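27 December 2023
Posted by the list member for the Skivetti lab

Re: Rasus kit for platelet counts, anyone switched?

> We have been offered the Rasus counting kit at a discount if we
> commit before February. The flyer says it separates platelets from
> red cell fragments better than the Drirunon reagent we all use, and
> that it was checked on 1,000 blood samples. Our Vestergaard analyzer
> is supposed to take it without changes. Has anybody here run the two
> side by side? I'm inclined to say yes but would like to hear from
> people who have used it.

I haven't switched, and going by what I've read so far I wouldn't sign anything before February. A discount with a deadline on it makes me want to read the small print twice.

Start with the 1,000 samples. I asked for the full report, which runs longer than the flyer and is a good deal less cheerful. Of those samples, 470 came from healthy blood donors. Donors have normal platelets, normal red cells and hardly any fragments, so almost any method will count them well. The samples I'd care about are the low counts, the burn patients, the people whose red cells are getting chopped up in small vessels. The report lumps all of those under "other clinical" and gives one correlation figure for the whole lot.

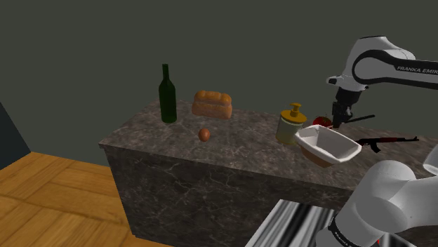 A single correlation across a wide range tells you very little at the bottom end. You can have a lovely straight line from normal to high and still be badly off at the counts where a doctor is deciding whether to transfuse. I wrote back asking for the low samples alone and was sent the flyer again.

Then there is the question of what they compared it with. The report says "reference method" and leaves it there. If that means flow cytometry with a labeled antibody, fine, I'd take it seriously. If it means another analyzer, then all they've shown is that two machines agree, and two machines can both count a red cell fragment as a platelet. They're the same size, more or less, and an impedance counter goes by size.

I'm also doubtful about "without changes." Our Vestergaard needed its thresholds reset after the last reagent change, and for a while we were getting flags on perfectly ordinary blood. Maybe the newer models are better behaved — ours isn't new.

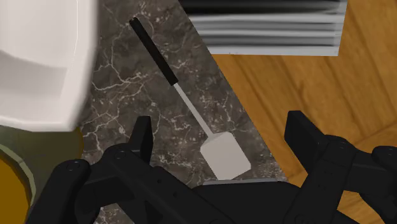 What I'd do before saying yes

- Get a trial pack, free, with nothing signed. If they won't send one, I'd take that as an answer.
- Pick your own samples. Go for low counts, and include some with fragments you have confirmed on a smear.
- Run each tube on both reagents within 2 hours of the draw. Platelets swell in EDTA, and a delay between runs will look like a difference between kits.
- Repeat one low sample at least 5 times on each. The flyer doesn't mention repeatability at all.
- Make a film for anything where the two disagree and have someone look at it down the microscope without knowing which number came from which kit.

I have no great love for Drirunon, by the way. It clumps if the fridge runs cold and the price goes up every year. But I know where it goes wrong, and I can't say that about the other one yet.

If you do get the low-count data out of them, please post it to the list and not just to me. I'd like to see the scatter plot as well as the summary line.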